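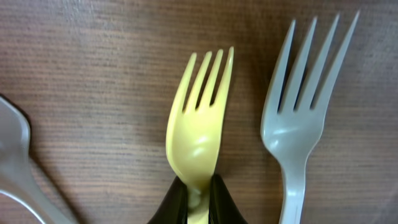
Workshop > Notebook > Cell 2 > Equipment planning

Monday, bench notes, equipment request for next budget round

Finger pads are the first line on the request, ahead of the second arm and ahead of the lighting. The pads we have were bought for boxes and bottles, and the cutlery work asks something different of them. A fork is thin at the neck and wide at the head, and the useful grip area is short. With the yellow fork held at the neck and upper handle, the two fingers cover nearly everything there is to hold, and only a sliver of handle shows in the gap between them. Any pad we order has to work on that length of contact. Longer pads gain nothing. Softer pads might, but I have no numbers on that yet.

Quotes so far:

Censka -- molded pads, sold in pairs, 20 per pair. Short lead time. Two hardness grades. No drawing supplied with the quote, asked for one.

Schwaiger -- complete replacement fingers, 185 per set. Pads bonded on, so a worn pad means a new set. Mounting pattern matches ours according to their sheet. Not checked against the arm.

Jendeo -- will cut to our drawing, minimum order too high for what we need. Dropped.

Prices are before tax and shipping. Severin wants everything entered that way so the lines can be compared. The January sheet mixed the two and had to be redone.

My preference is Censka, 4 pairs, two in each hardness, and keep the present fingers. That is 80 against 185 for one Schwaiger set. If the softer grade wears too fast we are out 40 and have learned the wear rate. Alois prefers the Schwaiger fingers on the grounds that bonding in-house has gone badly before. He has a point about the adhesive. I would add a tube of the proper primer to the order and have one person do all the bonding.

Second arm

Alois asked again whether the second arm belongs in this round. I have it in the plan as a separate item with no figure beside it. Three things are open:

- bench space, if the storage rack stays where it is
- whether the present controller will take a second unit or we need another license
- who maintains it

Svend has the controller question and will ask Husley in writing. Last time we went by a phone call and the answer changed. Until that comes back I would not put a number in front of Kilian, even a provisional one. Provisional numbers get copied into the summary and stay there.

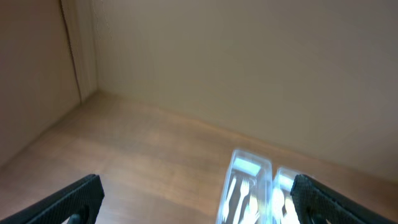
Bench space I can settle myself. The rack can go on the back wall of the workshop if the extension cords are replaced with a proper outlet. That is a facilities cost and should not come out of the equipment line. Veronika to confirm which account.

Consumables and test items

Plastic cutlery has been bought on petty cash so far. It should have its own line. Reasons for the size of it: single forks get bent or scratched and then stop being comparable between runs, and the shape varies by supplier more than I expected. The yellow fork has a rounder head than the gray-white one, with a bulge on one side that makes it close to a spork. A grip tuned on one shape should be rechecked on the other before we call it general. So buy at least two shapes, and enough of each to throw away the damaged ones.

Clear packaging goes on the same line. White cutlery inside clear plastic gives glare on the container walls, and part of the contents washes out in the wrist view. The fork in the left-hand container can be made out by its tines. In the one beside it I would only commit to "white cutlery". Worth keeping as a standing test item for that reason, so order spares of the same package and do not let anyone substitute a frosted one.

Lighting

The glare leads to the lighting item. Options considered:

1. Diffuser panel over the compartment. Cheap, can be made here from stock.
2. Polarizing film on the camera plus polarized source. Better in theory, loses light, fiddly to align on a wrist mount.
3. A new camera with more dynamic range. Not this round.

Plan is option 1 first, measured before and after with the same containers in the same position. Option 2 only if 1 falls short. I have set a ceiling of 400 for lighting in total, and expect to spend well under it. If the diffuser does the job, the remainder should go to pads.

One check before anyone cuts panel: clearance above the arm at full lift. Severin has the travel figures. The old drawing of the compartment predates the present wall panels and should not be used.

Order of purchase

Pads and primer first, then test items, then diffuser material. Pads need time to cure after bonding, and the comparison runs can wait for the cutlery anyway. Second arm stays on hold pending Husley.

To do:
- drawing from Censka (me)
- check Schwaiger mounting pattern against the arm regardless, in case Alois wins (me)
- controller and license question in writing (Svend)
- account for the outlet (Veronika)
- travel figures (Severin)
- draft to Kilian once the first two are in

Spare fastener kit for the finger mounts -- left off the list above, add it. Two screws in the current mount have rounded heads and I do not want to strip them during the pad change.

Last updated: Monday, 16:40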